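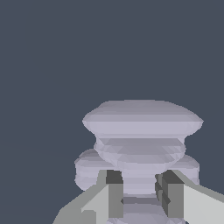
Bilyk

4. Ensaio da preensão no simulador

Esta secção destina-se aos operadores da linha de Flarnarberg que passam da alimentação manual para a célula Ullus. A colocação das peças deixa de ser feita à mão. O operador passa a preparar a preensão no simulador, a libertar o lote e a tratar as peças rejeitadas.

4.1 Antes de começar

Peças com discos largos e haste estreita são agarradas pela haste, com um dedo de cada lado. Os discos não servem de zona de aperto.

1. Inicie sessão no posto com o seu próprio código de operador.
2. Abra o projeto Fusness e carregue o modelo da peça.
3. Confirme que a referência no ecrã é igual à da ordem de fabrico.

4.2 Ensaio

4. Aproxime os dedos em velocidade reduzida até os blocos das pontas ficarem junto à haste, abaixo da saliência arredondada.
5. Rode a vista e verifique os dois lados. Os dedos devem estar simétricos em relação à haste.
6. Execute 15 ciclos seguidos. Se um deles falhar, corrija a altura e repita a série completa.
7. Guarde a receita – o nome do operador fica registado com ela.

Nota: o modelo é facetado e mais simples do que a peça real. Não o use para avaliar o acabamento nem para tirar medidas.

Cuidado: uma receita aprovada no simulador não dispensa o primeiro ciclo real em modo manual, com a porta da célula fechada.

4.3 O que muda no turno

A inspeção visual continua a ser feita por uma pessoa, a cada 400 peças. O operador pode parar a célula sempre que tiver dúvidas e não precisa de autorização da chefia. A paragem regista-se com o código 201 e não conta para a avaliação individual.

Quem fazia a alimentação manual mantém o posto e o horário até dezembro. A formação no simulador decorre dentro do turno – não marque sessões para os períodos de pausa.

Nota: as folhas de contagem em papel deixam de ser preenchidas na célula. Nas bancadas manuais continuam em uso.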